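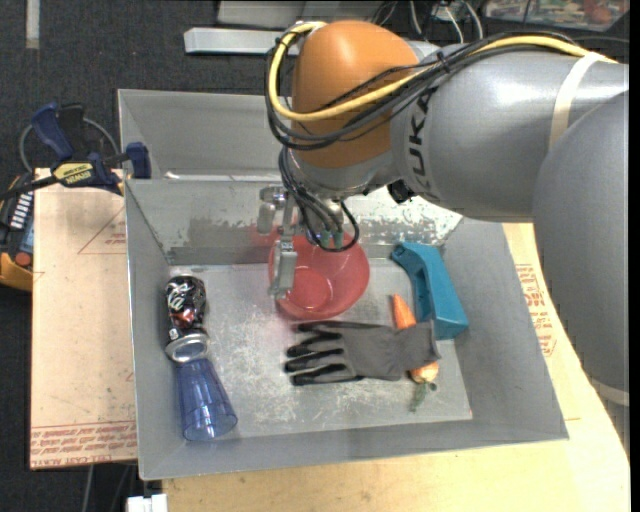 November, bin notes, started at 8.40 with tea

Right, the grey bin. I've been meaning to write this up all week and Kwan-ho Fang keeps asking what I want doing with it, so here goes.

The floor first. It's covered in whitish scuffs and scratches, worst round the centre and along the lower half, and I'd like to know if any of that lifts off or if we're stuck with it. I had a go at one corner of the old Vevton tray with a damp cloth and a bit of washing-up liquid and it came up lovely (well, better), so the same treatment goes on this one before anybody starts talking about paint. No scouring pads please!

The back wall is the bit that bothers me more. The metallic panel low down has worn, peeling patches, and the bright speckled part always catches my eye. Hernán Rivadeneyra reckons we should peel the lot and leave it bare. I'm for trimming the loose edges and leaving the rest alone until the Calladier order turns up, as there's meant to be a roll of liner in it, 600 mm wide. Haven't measured the panel yet. Must do that.

Bowls. The see-through red one stays in the set, I'm fond of it and the colour is easy to spot against pale grey. It lives towards the back, middle of the floor, open side up. I put it on the kitchen scales from the tea room and got 135 g, which I've pencilled on the stock card. If we want a spare, Dumitrescu do something similar, but the catalogue only sells them in boxes of 22 and I can't see us getting through that many bowls before I retire.

Sloping walls: fine, leave them. Wipe down with the cloth, dry with paper towel, same as the Skusari bins.

To do
Measure back panel, check against the 600 roll
Damp cloth on the floor, one small patch first
Ask Hernán where he put the good scissors
Red bowl washed and back in its place by 4

Kwan-ho, if you get to the floor before me, write down what you used on it.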